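About us

Traltell is a small company in Berkby. We teach robot arms to do table work, and we do it by showing. One of our operators moves the arms by remote control, the movements are recorded, and the robot learns from many such recordings. For some tasks we guide the arm by hand.

Shoaib Abbasi started the company with one colleague, and since October we have three operators. Our first customer was Heydari, a repair business - they still send us new tasks.
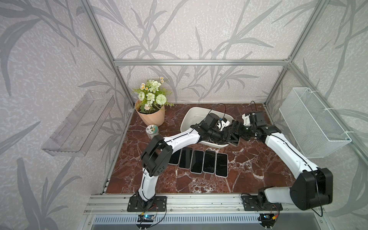 Traltell Teaching Department

Our present work is with phones and a tray, using two arms at one table. The task list has 73 entries and almost all need both arms. Visitors are welcome, but please write to us first.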